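Filed under: Telly & Internet, Dance, Rambling

Last updated: 08/03/2023

I have been meaning to write about Yolanda Segura for months and I keep putting it off, mostly because every time I sit down to do it she puts up another video and I watch that instead. If you've come across her at all, it's probably through the kitchen one. Her in socks on a lino floor, doing a very fast tap routine that makes almost no noise, while a pan of rice boils over behind her. My sister sent it to me with no message, just the link, and I watched it four times on the bus and missed my stop.

She's from Stulton, or near enough, and she started posting while she was working at a garden centre. The early stuff is all still up, which I love. So many people wipe their first year once they get popular and I always feel a bit cheated by that, because the first year is where you can see somebody working out what they're like. Yolanda's first year is mostly her talking too quickly about shoes. There's a run of videos where she's obviously been told to have a "niche" and tries to be a person who reviews tap shoes, and she's hopeless at it, she likes every single pair. Then in one of them she forgets to talk and just dances for the last bit, and the comments underneath go completely mad.

After that it's nearly all dancing.

What I find so good about her is the footwork, obviously, but also how long she lets things go on. Everybody else in that corner of the internet cuts every two seconds. You get a foot, a face, a jump, a different outfit, a foot. Yolanda puts the phone on something (a bread bin, for a good part of the second year) and does the whole thing in one go, mistakes and all. There's a routine she did to a shipping forecast, no music whatsoever, where she loses it in the middle and you can see her lips going as she counts herself back in. I have shown that to so many people. My dad, who thinks the internet is for train times, asked to see it again.

I did tap myself until I was fourteen, at Marion MacBrayne's classes above the carpet shop, so I'm not coming at this cold. I was never any good. I could do the arms. Mrs MacBrayne used to say I had lovely arms in a voice that made it clear what she thought of the other end. But it does mean I can hear what Yolanda's doing, or some of it, and there are things in there that I know are very hard and that she throws away as if she's wiping her feet. The pullbacks in the launderette video! I made a noise out loud.
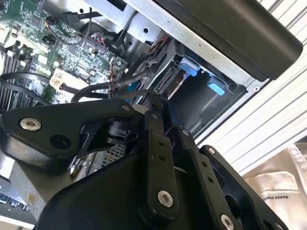 Then there's the whole business with Kamran Rajput, who I should explain for anyone who doesn't follow this stuff as closely as I do (all of you, I expect, and you have my respect). Kamran was already quite well known. He does beatboxing, but sort of gentle beatboxing, a lot of brushes and clicks, and he'd built up a big following doing the sounds of ordinary journeys. The 28 bus is his most famous. He does the doors and the bell and that sort of sigh when it kneels down for a pushchair, and an old boy coughing at the back. Last June he took the audio from one of Yolanda's videos and put himself underneath it, and she found it and danced to the new version, and he took that and added to it, and so on. They kept going back and forth for weeks. I think there were six rounds in the end. They'd never met! They were hundreds of miles apart and hadn't said a word to each other apart from in the captions.

I was off work with my back for some of that and it was the best thing in my day. I'd get the tea on and check whether there was a new one.

When they did finally meet it was at a live show in Covon, in a hall that holds 144 people, and I was one of them, thank you very much. I'd booked it the minute it went up, without asking anyone if they wanted to come, and then had to find somebody, so I took Obsa Yimer from work who had never heard of either of them. I did worry on the train. You know that feeling when you've talked something up and you can see the person beside you getting politer and politer. I had a speech ready about how it was different on the phone.

Didn't need it. It was a small stage with a wooden board laid on top and a microphone on the floor at each corner, and they came on from opposite sides and just started. No hello. Kamran did the bus doors and the whole room cheered, and Obsa turned round to me and said "is that a bus?" and I nearly cried with pride. They did all the old rounds in order and then some new material, and there was a part in the second half where Yolanda stood still and Kamran did her feet. I don't know how else to put it. He did the sound of her dancing while she stood there with her arms folded and one eyebrow up, and then she answered him. It went on for ages and I could happily have stayed until the morning.

The one thing I'd grumble about was the support act, who I won't name because he was very young and was obviously terrified. Too many bits of film projected on the back wall and not enough of him doing anything. He had a good voice when he let us hear it. I hope he keeps at it.
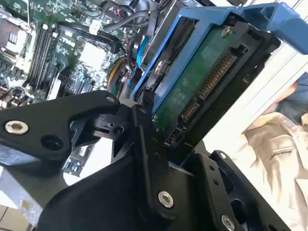

Since then she's got properly big, and I've been watching what happens next with my fingers slightly over my eyes. You'll have seen people you like go this way. First there's a nicer kitchen. Then there's a ring light in the reflection of the kettle, then they're saying "so many of you have been asking" and nobody on earth has been asking, and it's a protein bar. I was braced for the protein bar.

So far it's all right. She did one paid thing for Atis, the sock people, which I can't be cross about as she has been dancing in socks since the beginning and must go through them at a terrible rate. She said at the start that it was paid, did a soft little routine on a landing, said thank you and went. Talha Qureshi, who writes a newsletter about online video that I read every week, was a bit sniffy about it and reckoned it was the beginning of the end. I wrote him quite a long email. He wrote back very nicely and said he'd still stopped watching the launderette one halfway through, so I'm not sure we can be friends, but I do recommend the newsletter. He's very good on the history of it all, who started what and who copied who, and he knows far more than I do about the money.

I think what he misses is that she hasn't changed the length. That's my test now. Everything around her has got shorter and louder and she's still putting the phone on the bread bin (it's a new bread bin, I've noticed, a green one) and giving you the whole dance. The most recent one goes on for over six minutes. At the start she says she's only been working on it a couple of days and it's not finished, and it isn't, there's a place where she stops and walks in a circle with her hands on her head - and then she goes back and does that section again, slower, and gets it. I'd rather have that than any amount of polish.

There's talk of a television thing. Somebody called Chaudhry is producing it, and the rumour is that it's a series where she goes round the country dancing with people on their own floors. Kitchens and church halls and a boatyard. I have no idea if that's true, it came from a comment under a comment, but if it is I want to put Mrs MacBrayne's old studio forward. It's a very good floor. It has a dip by the window where we all learned to do our time steps, and if you're on the end of the row you come out of it slightly shorter than you went in. The carpet shop has gone but I'm told there's still a class up there on Saturdays.

I did go and find my shoes, by the way. They were in the cupboard under the stairs in a carrier bag, with one lace. They don't fit, and the taps have gone a funny brown colour, but I stood on the back step in them for a bit while the dog watched from inside and I could still do a shuffle ball change with both feet, though the left one took some persuading. Next door's window was open. She asked me over the fence later if we were having work done.

If you want somewhere to start, go for the kitchen one and then the shipping forecast, then the rounds with Kamran in order, which someone has kindly put in a playlist. Leave the launderette until you've got the house to yourself and can turn it up. And do look at the shoe reviews, because there's one with a pair of red ones where she's so pleased with them she drops them.

I'm off to see the two of them again if they add any dates up here. Obsa has already asked.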